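Ticket 441 — hand-held gripper pair, right unit slipping on thin handles
Queue: Hardware / grippers
Site: Zakon kitchen
Opened by: Aiman Halim
Status: open, waiting on parts
Priority: was low, bumped to normal Saturday

Symptom

Right unit closes fine on anything fat. Mugs, lids, bottle necks, no complaint. On thin stuff (chopsticks, fork handles, the skinny spoons) the object rotates in the jaws as soon as you tilt past half way. Does not drop every time. Drops enough that the utensil sorting task is no use to anyone — had to bin most of a morning's recordings.

Left unit OK as far as I can tell. Same task, same person.

Setup for the repro: utensil holder on the red tablecloth, low table in front of the kitchen counter, one gripper per hand. Pick from the cloth, stand it upright, drop it in the holder. Same layout as the last three weeks so its not a layout thing.

What I've tried so far

8:40 — wiped both blue inner strips with alcohol, lint free cloth. Let dry. Slightly better for maybe ten picks then back to the same.

8:55 — checked trigger travel. Full travel, no grit. Spring comes back clean.

9:10 — pivot screws on the linkage. One of the ones near the jaws was loose, you could turn it with a fingernail. Nipped up. Did not threadlock yet, wanted to see first.

9:25 — plastic fork, held by the handle, tines up. Ten picks.
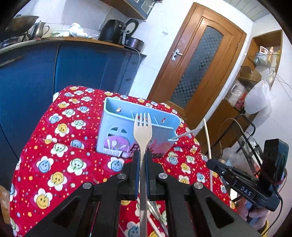 Seven held, three twisted. Before the screw it was the other way around, so the screw was part of it but not all of it. When it twists it always goes the same way, clockwise looking down at the jaws. That says to me one finger is meeting the handle before the other, or the strips aren't parallel any more.

9:50 — feeler gauge between the fingers, jaws just closed. Tight at the base, loose at the tip. I can slide the thinnest leaf in at the tip with no drag at all. On the left unit it drags the whole way. So there's our gap.

10:05 — looked at the strips with a loupe. Right unit, outer finger, strip is polished shiny near the tip and there's a shallow groove where the handles sit. Left unit strips still matte. Cycle counter on the right unit says 1,345 since the last strip change. Tyagi's sheet says change at 1,000 for thin objects, which I did not know because the sheet was in the other drawer.

10:20 — spare strips. There are none in the Pramelico box. Box is labelled strips, contains screws. Somebody please fix the label.

10:30 — swapped nothing yet. Backed off the closing stop a quarter turn to get more squeeze at the tip. Helped the fork, but made the trigger stiff enough that my hand was sore after one bag of spoons. Put it back.

Asking: (1) can I shim the outer finger till strips arrive, (2) threadlock on the pivot screws yes or no, and which one, (3) does the calibration need redoing after either.

Update, after lunch

Did the wooden chopsticks since those were the worst. They taper, so where you grab matters a lot. Up near the thick end it holds. Go down toward the thin end and the tip gap eats all the grip and it swings. Deeper in the jaws is much better, which fits with tight at base / loose at tip. Told everybody to grab deep for now. Its a workaround, slows the task down and the chopstick sits closer to the linkage than I like.

Also ran the left unit on the same chopsticks to have a baseline. 11 picks, no twist. Then again on the right with the trigger held hard, elbow on the table so my arm wasn't adding anything. Still swings when grabbed at the tip.

Pivot screw from this morning has backed off again, a hair. So that's answering my own question 2 probably — it needs something on it.

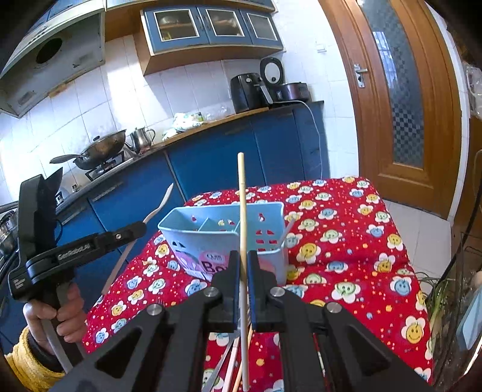
Beat Zwahlen: Don't shim it. The fingers are molded and a shim under the strip will just bend the tip outward and you end up with the same gap plus a bump. We did this on the Skosov pair and had to replace the finger as well.

Threadlock yes, the low strength one, smallest drop you can manage, and take the screw right out and clean it first or it won't bite. Tighten until the linkage has no side play but still falls under its own weight when you let go of the trigger. If it stays where you leave it, too tight. Do all four while you're in there, not only the loose one. Give it the night before using it.

Strips: I have two sets here, will send both. Change both sides of the right unit together, never one. Peel from the base, warm it with a hairdryer if it fights. Degrease, press, then leave it clamped shut on a bit of card for an hour.

Calibration: screws alone no. Strips yes, the zero moves. Jaws fully closed, reset zero, fully open, check it reads 100. If it's off by more than one, do it again with the trigger released in between.

And what does the counter say on the left one?

Aiman Halim: 880 on the left. Will order ahead for that one as well.

OK no shim. Screws out, cleaned, low strength on all four, right unit is on the shelf with a tape flag on it DO NOT USE. Linkage drops free when I let go of the trigger. Side play gone as far as I can feel.

Drawer sorted, Tyagi sheet is now taped inside the gripper case lid.

Still to do
- strips on right unit when they get here
- zero / open check, write both readings in this ticket
- repeat fork and chopstick picks, tip grab and deep grab
- relabel Pramelico box

Leaving open.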